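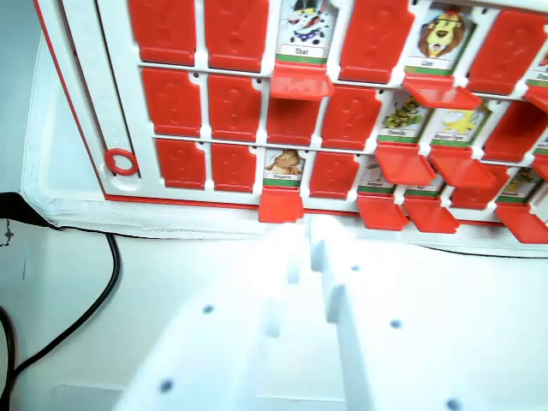

How to Clean and Store Secondhand Board Games

Used games are cheap and most of them need only an hour of work before they go on the shelf. These steps cover plastic games with hinged or sliding parts, plus the ordinary kind with a folding board and a deck of cards. You will need dish soap, two microfiber cloths, cotton swabs, a soft toothbrush, a white eraser and some zip bags.

1. Sort the parts

Empty the box onto a towel. Put paper and cardboard on one side and plastic on the other. Check the parts against the list in the rule book. If the rule book is missing, look on the publisher's website, where many older ones can be downloaded for free.

Take out any batteries now. If the contacts have a white or green crust, dab them with a swab dipped in white vinegar, wipe with a barely damp swab and leave the battery door open overnight.

2. Take out the cards

Slide character cards out of their holders before any water comes near them. Push from the back with a fingertip. Tight ones can be eased up with a toothpick, but don't pull on the corners. Keep them in order if the game uses matching sets.

3. Wash the plastic

Mix a few drops of dish soap into a bowl of lukewarm water. Hot water can warp thin trays. Small solid pieces can soak for 7 minutes. Anything with a spring, a sticker or a motor gets wiped with a damp cloth instead.

Use the toothbrush on hinges and slots, brushing along the hinge and not across it. If a flap has popped off, line up one pin, flex the flap slightly and press the other pin in. Never force it cold — old plastic snaps. Let it sit in a warm room first.

Dry everything on a towel overnight.

4. Clean the cards and board

Rub pencil and gray finger marks with the white eraser, lightly and in one direction. Coated cards can take a quick wipe with a barely damp cloth. Uncoated ones can't. For a torn box corner, brush white glue inside the tear, press it flat and clip it with wax paper on both sides.

For split board folds I use bookbinding tape on the back only.

5. Pack it away

Bag each type of part separately and leave the bags open a crack for the first week. Store boxes flat, heaviest at the bottom, away from heaters and outside walls. Musty boxes can go in a bin with an open dish of baking soda for a few days. Change the soda if the smell is still there.

Gobnait Phelan
Updated 11 March 2026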